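Punside swap table moves to new room in April

The household swap run by Plitska will move to a larger room at the Vastadum building in April, the group said in its monthly notice. The swap takes unopened kitchen and cleaning supplies, along with packaged snacks that are still in date, and is open to anyone living in Punside.

Last month's swap drew 129 people, the most so far. Steel wool scrubbers and sponges went fastest, and most of the snacks were gone within the first hour.

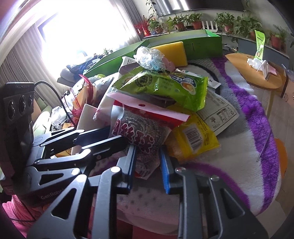 Doors will open at 9 a.m. and close at 5 p.m. Each household may take up to five items, whether or not it brings anything in. Opened food and cleaning liquids in unmarked bottles will be turned away — the same rule as before.

People who can't come in person may leave bags at the Nikzad store on the day before the swap. Anything left over at closing will be boxed up and kept for the next one.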